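Filed under: Community News, Makers & Hardware

Shared workshop opens its computer take-apart bench to members

Fludalton Workshop project uses a robot arm to strip parts from old desktop PCs, and the plans will be free to copy

Fludalton Workshop, a member-run shared shop for electronics, wood and metal work, is opening its robot take-apart bench to all members this November. The bench, named Skilow by the people who built it, uses one robot arm and a gripper to handle parts from used desktop computers. Members have been building it in the evenings for 14 months.

The workshop takes in old office computers from homes and small businesses in the area. Until now, every machine was stripped by hand on a shared table. The work is simple but slow, and a backlog had built up along the back wall. When the Skilow group first met, 89 desktop towers were waiting.

"We had more computers than evenings," said Sorcha Ní Mhurchú, who leads the project. "A few of us already had an interest in arms and grippers, and we had a real job that needed doing. It seemed better to learn on that than on stacking blocks."

The bench is built on a table of aluminium slats, with the arm bolted down near the far edge. Slots between the slats let the group move fixtures and clamp them again without drilling new holes. The computer is laid on its side with the panel off, so the arm can reach in from above.

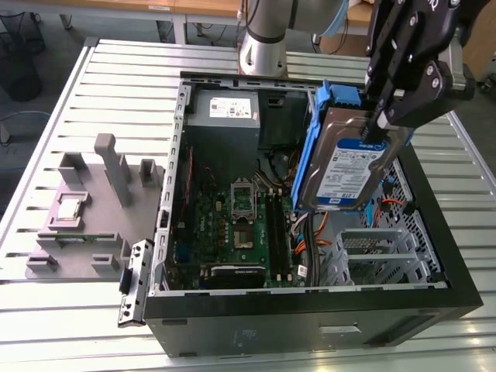

FLUDALTON, November - Hard drives were the first part the group chose to work on, and they are still the part that gets the most attention. In the tower shown, a Dell, the gripper has hold of a 1.0TB WD drive in its blue plastic caddy, with the metal drive cage empty in the lower corner of the case. A tray beside the tower has a square holder for a processor and a long slotted holder for a memory module.

Caddies like the blue one gave the group a good start. There are no screws to find, and the plastic rails give a little when they are squeezed. The harder question was how to grip. Early tries held the caddy by its end tab, and the drive would swing and catch on the cage. The group moved to holding the drive by its sides, then tilting it once it was clear of the metal. That change took two weeks to get right and is written up in full in the build notes.

Cables were the next problem. A desktop case has loose wires in places that change from one machine to the next, and a gripper will happily pick one up along with the part. For now, a person unplugs the power and data cables and tucks them aside before the arm starts. The group plans to keep it that way through the winter.

"People ask if it does the whole computer by itself, and the answer is no," said Aatos Koivisto, who wrote most of the control software and built the fixture tray. "A person opens the case, checks it and clears the wires. The arm lifts the part and puts it down in the same spot each time. Then a person looks at it again."

Koivisto made the tray in seven versions. The first was one solid piece and had to be remade in full whenever a holder was a hair too tight. The current tray has separate holders on a base, so a bad one can be swapped in a few minutes. The holders have sloped lead-ins where there was room for them, which helps when a part arrives slightly off line. Memory modules were the worst for this. They are thin, they tip over easily, and they need a long slot to stand in.

The software is called Flulitz. It keeps a short list of moves for each type of case, and a member can teach it a new one by guiding the arm by hand and saving points along the way. It runs on an ordinary desktop computer, rebuilt from parts that came off the shop's own pile. Flulitz stops the arm if the gripper meets more force than it was told to expect. It does not pick up where it left off until a member has looked in the case and pressed the button again.

Members who want to use the bench will need to take a short safety class first. It covers the stop button, the marked floor area, how to handle a computer power supply, and what to do with a drive that may still hold someone's files. All drives go into a locked bin and are wiped or destroyed before they leave the building. Power supplies are set aside unopened. There must be 2 people in the room whenever the arm is on.

Good parts will go to the workshop's repair shelf, where members can take them for their own builds. Boards and metal that can't be reused go to a recycler.

The build was paid for with member dues and a small parts grant from Quintanilla, a hardware supply store in town that also gave the group bolts and cable at cost. The arm was bought used. The group is still looking for a second set of fingertips, as the ribbed ones wear down with use on sharp metal edges.

The plans, the tray files and the Flulitz code will be posted on the workshop's site by the end of November, free for anyone to use and change. The notes include the things that went wrong, with measurements where the group took them. A home builder with a smaller arm should be able to use the tray as it is. The moves would need to be taught again.

"I'd like to see someone do this in a garage with half the money," Ní Mhurchú said. "Tell us what you changed and we'll add it to the notes."

The bench will be open from 6:30 p.m. to 9 p.m. on workshop evenings. Visitors are welcome to watch from outside the marked area. Desktop computers can be dropped off at the side door during the same hours. The workshop does not take monitors, printers or laptops at this time.

About Fludalton Workshop
Fludalton Workshop is a shared work space run by its members. It has benches for electronics, wood and light metal work, and holds classes for beginners through the year.

Tags: robotics, shared workshop, computer reuse, open plans

14 shares | 2 comments

Press contact: Sorcha Ní Mhurchú, Skilow project, Fludalton Workshop
© Fludalton Workshop. All rights reserved. Back to top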